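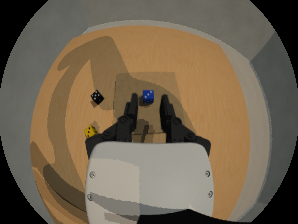

November, kurz nach halb sechs

Wieder zu früh wach. Die Heizung klopft seit dem Umbau, jede Nacht, immer wenn sie hochfährt, und der Mann von der Hausverwaltung hat am Telefon erklärt, das müsse sich »einlaufen«. Ein Heizkörper läuft sich nicht ein. Ein Schuh läuft sich ein. Ich habe trotzdem danke gesagt und mich hinterher darüber geärgert.

Gestern also der Fastenabend im Gemeindehaus. Ich bin hingegangen, weil Ines nicht locker gelassen hat und weil ich ihr im Sommer bei der Sache mit dem Fahrradkeller nicht geholfen habe, was sie mir zwar nie vorwirft, aber doch gelegentlich erwähnt. Der Vortragende heißt Kianoush Mousavi, ein freundlicher Mensch mit sehr leiser Stimme, so dass sich alle vorbeugen müssen. Vielleicht ist das Absicht. Er hat Biologie studiert, wie er gleich am Anfang sagte, und danach »die Biologie verlassen«. Warum, habe ich nicht verstanden, obwohl er zwanzig Minuten davon sprach.

Es ging um Schlaf. Fasten kam kaum vor, das stand nur auf dem Zettel. Wer nach vier Uhr nachmittags nichts mehr isst und abends zwei Tropfen Lilow unter die Zunge nimmt, schläft angeblich tiefer und wacht mit klarem Kopf auf. Lilow ist ein Auszug aus irgendeiner Wurzel, deren Namen er zweimal sagte und beide Male anders aussprach. Das Fläschchen kostet 79 Euro. Ich habe Ines angesehen, und Ines hat nach vorn gesehen.

Dann die Studie. Auf der Leinwand stand, 404 Personen hätten teilgenommen. Das klingt nach etwas. Ich habe mich gemeldet und gefragt, wie viele davon kein Lilow bekommen haben, also mit wem verglichen wurde. Er hat lange genickt und dann gesagt, man habe bewusst niemandem die Wirkung vorenthalten wollen. Ein paar Leute fanden das schön. Hinter mir hat eine Frau sogar leise »ja« gesagt. Ich hätte nachfragen sollen, woher man dann weiß, dass es eine Wirkung ist, aber ich kenne mich, ich werde in solchen Momenten rot und rede zu schnell, und dann bin ich die Unangenehme mit der spitzen Stimme und er bleibt der Sanfte.

Erhoben wurde das Ganze mit einem Fragebogen der Firma Zelico, die auch, es stand klein am unteren Rand, das Fläschchen herstellt. Gefragt wurde, ob man sich »insgesamt erholter« fühle. Nach drei Wochen ohne spätes Abendbrot und ohne Wein würde ich mich wohl auch erholter fühlen, und zwar ganz ohne Wurzel. Das kostet nichts, im Gegenteil, man spart den Wein.

Was mich mehr beschäftigt als der Mann: dass ich es auf dem Heimweg eine Viertelstunde lang trotzdem kaufen wollte. Ich bin seit dem Frühjahr so müde, dass mir manchmal mitten im Satz das Wort fehlt. Neulich stand ich in der Apotheke und wusste nicht mehr, was ich wollte, und habe Hustenbonbons genommen, die jetzt in der Manteltasche kleben. Wenn man müde genug ist, wird auch ein schlechtes Argument weich und warm. Vor zehn Jahren habe ich meiner Mutter die Magnetdecke ausgeredet und war sehr stolz auf mich. Sie hat danach ein halbes Jahr lang behauptet, mit Decke sei das Knie besser gewesen. Vielleicht war es das ja. Ich habe nie gefragt, ich habe nur recht gehabt.

Ines hat ein Fläschchen genommen. Sie sagt, sie probiert es einfach, was soll passieren. Dagegen lässt sich wenig sagen. Ich habe dann doch etwas gesagt, nämlich dass sie aufschreiben soll, wann sie schläft, und zwar erst eine Zeitlang ohne die Tropfen und dann mit. Sie hat gelacht und gemeint, ich sei wie mein Vater. Das war als Scherz gedacht. Ich habe bis zur Haltestelle darüber nachgedacht.

Nachtrag, mittags

Im Netz gesucht. Über Lilow finde ich nur Seiten, die Lilow verkaufen, und ein Forum namens Skinelar, in dem es eigentlich um Hautcremes geht. Dort schreibt jemand unter dem Namen Stamatopoulos sehr lange Beiträge gegen alles, gegen Tropfen, gegen Cremes, gegen Ärzte, gegen Wasser aus der Leitung. Eine Weile habe ich zustimmend gelesen, beim Leitungswasser dann nicht mehr. Unbequem, wie gern man jemandem glaubt, solange er gegen das Richtige ist. Mit der gleichen Bereitschaft hat die Frau hinter mir gestern »ja« gesagt.

Den Termin beim Hausarzt habe ich jetzt wirklich gemacht, Blutbild, Eisen, Schilddrüse. Die Sprechstundenhilfe fragte, seit wann die Müdigkeit bestehe, und ich sagte, seit ein paar Wochen. Gelogen. Es sind Monate. Warum lügt man da?

Mittagessen: Rest Linsen, zu viel Essig. Die Kündigung vom Zeitungsabo liegt immer noch auf der Kommode, ohne Briefmarke. Und die Hausverwaltung hat geschrieben, man nehme die Klopfgeräusche ernst und bitte um ein Protokoll mit Uhrzeiten. Gut, dann schreibe ich eben alle Uhrzeiten auf, ich bin ja wach.

Abends

Ines hat angerufen. Erste Nacht mit Tropfen, sie habe geschlafen wie ein Stein. Ich habe gefragt, wie sie denn die Nacht davor geschlafen hat. Pause. Auch gut, sagte sie, aber anders gut. Dann haben wir über ihre Schwester geredet, die nun doch nach Kassel zieht, und ob man einen Kühlschrank liegend transportieren darf. Sie meint ja, wenn er danach eine Weile steht. Ich glaube es nicht, habe aber auch nichts in der Hand, womit ich ihr widersprechen könnte.

Licht aus um zehn. Block und Stift für die Heizung liegen neben dem Bett.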